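4.2 Where people put things down

I went into this part of the study thinking kitchen clutter was about laziness (mine certainly is), but the diaries told a different story. We asked households in Zuvier and Skaro to jot down every time they moved something just to make room for something else, and by the end of April we had nearly 2000 entries. The toaster oven came up again and again, mostly because it never goes away.

Figure 2. A toaster oven and a dish rack sharing one worktop. 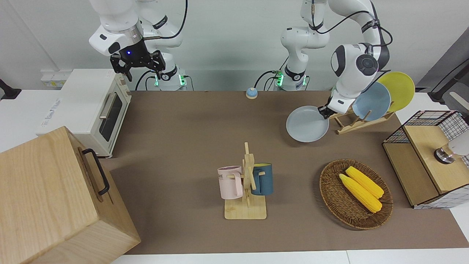 Jin-sol Woo thought we were too hard on the oven, and wrote in the margin of my draft that the drying rack takes just as much room and gets moved far less often. Fair point! I went back through the Skaro diaries and the rack does creep up the list after supper, when plates are left to drip and the chopping shifts to wherever there's a gap.

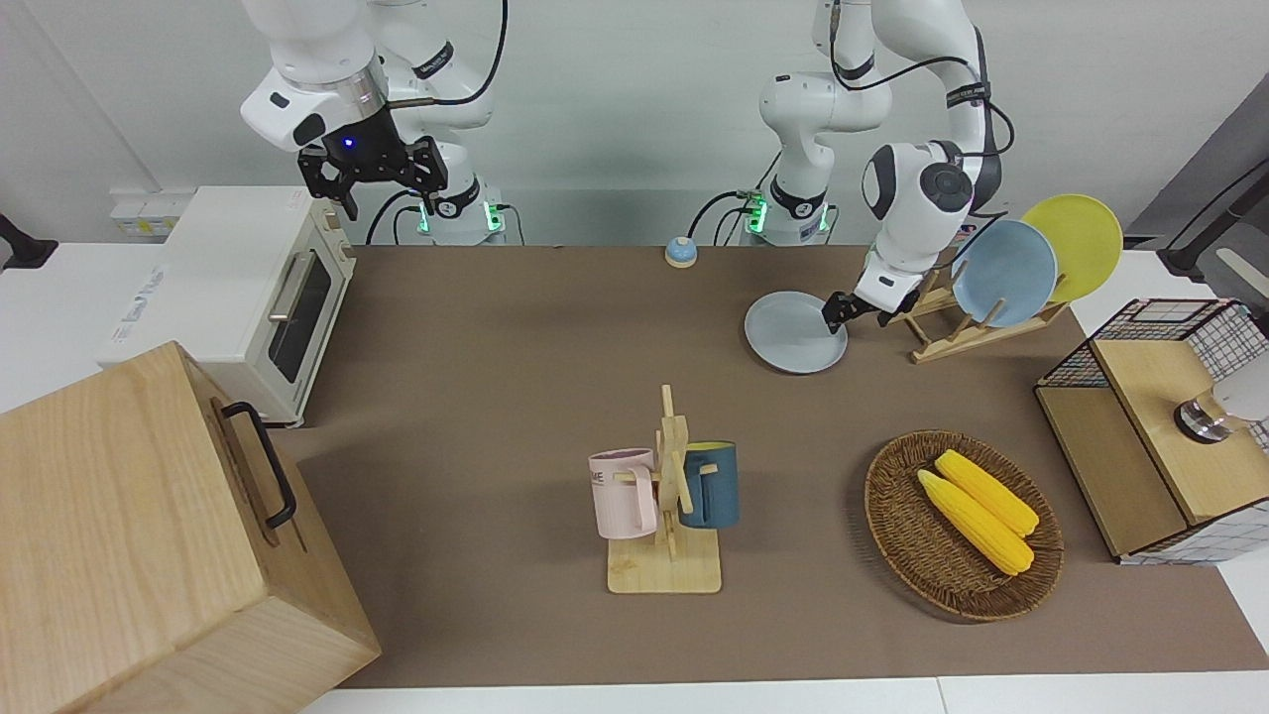 We never put the rack away, it lives there, one diary keeper told us, and it would feel like packing up the sofa. I loved that. Duretti's older survey left out anything that "lives" on the worktop, so our totals look bigger than theirs and the two shouldn't be set side by side. Food left out in bowls and baskets is a separate matter, and I've kept it for the next bit.

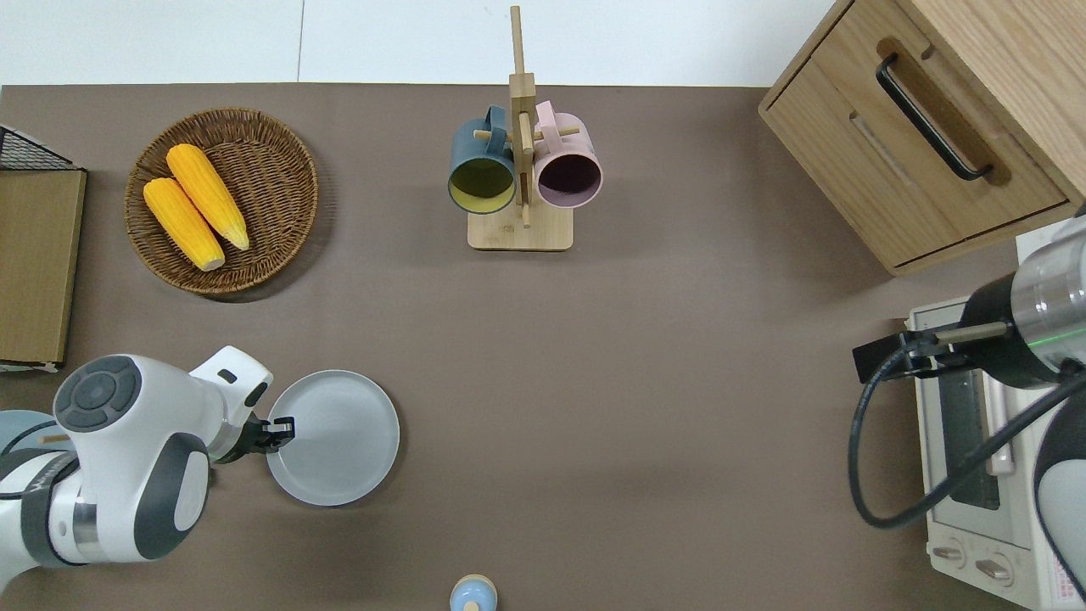

4.3 Food left out on purpose

Corn, onions and bread made up most of these entries, with fruit a bit behind.

20 shares
2 comments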